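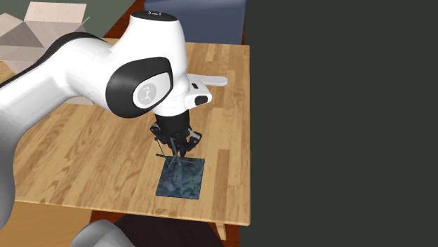
Brenda Zapata: a thread on grippers in the simulator, 1/9

Dec 16, 2018, posted by Brenda Zapata

This site uses cookies to remember your settings. Accept / Manage

Okay friends, I promised a few of you back in October that I'd write up the gripper comparison, and I finally have a quiet Sunday and a big pot of coffee, so settle in!

2/9 It's all in simulation so far. White arm, wooden table, little dark blue mat, and the thin wiry thing I've been asking it to deal with. I love that wiry thing and I also kind of want to throw it in the sea.

3/9 Two grippers in the running. The Virkham is a plain parallel-jaw model, and the Jakmont has softer, wider pads. Same arm, same starting pose, same controller (Pultadum, default settings, because I wanted to be fair before I started fiddling).

4/9 I gave each one 3,000 attempts. The Virkham got a clean lift on 2,000 of them, which made me so happy I called my sister. The Jakmont did worse, and mostly on approach: those wide pads bump the rods before they ever close.

5/9 A word about contact settings, for anyone doing this at home. Thin rods are miserable for a physics engine. With the time step too big, the fingers pass right through them and you sit there blaming your grasp planner for a whole evening (ask me how I know).

6/9 Baltazar Barrera suggested coming straight down with the fingers nearly closed, then opening just a bit at the end. I was doubtful, Baltazar, and I take it back! Much less bumping, with both grippers.

7/9 Cameras: I ran 200 extra attempts with the overhead view only and it struggled wherever the gripper's shadow fell over the mat. Dark rods, dark mat, dark shadow, poor thing. Adding a side view helped a lot.

8/9 Things I still haven't tried: a lighter mat, force limits on the Jakmont, and the Farooqui controller, which a couple of you keep nudging me about. I hear you, I do.

9/9 If you've picked up anything this skinny on real hardware, please tell me what finger pads you used. I'm starting on the Farooqui setup after dinner.

Recent posts
Why I stopped tuning gains at midnight
Pultadum first impressions, 4 weeks in
Soft pads or hard pads? Your replies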